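May 18, 2021

Stayed up until one in the morning watching strangers restore a lighthouse. I had planned on one episode. Taller, the streaming service I signed up for in January because it was free for a month, does that thing where the next episode starts while you are still hunting for the remote, and the remote was under the dog.

The show is called Lerside and I can't defend it. Six couples live in a fishing village for a summer and fix up whatever building they draw out of a bucket. One pair got the lighthouse. One pair got a shed. The shed people have been sour about it for seven episodes and I am with them completely. They have done lovely work on that shed. Last night the judges gave them a four for "ambition," and I said a word out loud that woke the dog, which is how I found the remote.

My sister-in-law says the whole thing is rigged. She says this about every show, including the weather. But I did start paying attention to the clock on the wall behind the judges, and during the lighthouse scoring it went from ten past two to a quarter to five and back to half past two, so somebody in the editing room was having a long day.

Voting is open to the public this season. I voted for the shed. You get a little page afterward with the totals on it: lighthouse 3,727, shed 2,116, boathouse 3,036. I don't know why I expected millions. It's oddly moving to be one of 2,116 people. We could all fit in the high school gym if the bleachers were pulled out. The old bakery had 200 and I assume those are relatives.

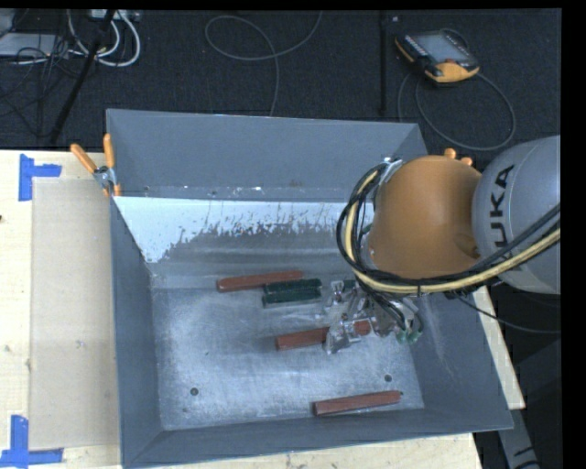 The big gray bin, with the orange arm down in it.

Rain all morning. Did the invoices, badly. At lunch I read a long article about why there are so many of these renovation contests now, and the answer seems to be that they're cheap and people like me exist. The writer was quite rude about viewers who "mistake sanding for drama." I have seen the sanding episode twice.

Then I tried to cancel Howells, the other service, the one we got for the detective show with the ferry. Detective show ended two years ago. Canceling takes five screens, and on the fourth they offer you three months at half price, and I'm sorry to report that we now have Howells for three more months. I did watch ten minutes of their cooking contest to get my money's worth. A man cried over a custard. It was a decent custard, too, from what I could see, but the host kept patting his back in time with the music.

For supper I made the fish thing. Overdid it. Gave myself a four for ambition.

The finale is next week and they've already shown the lighthouse couple in the preview, hugging in front of a crowd, so either they win or they've been told the shed people are moving out. There's also a new one starting after it called Flalis, where people who have never sailed build a boat and then have to get in it. I told everyone at the table I wouldn't be starting another series before fall. The dog has been moved off the remote and the first episode is an hour and ten minutes long.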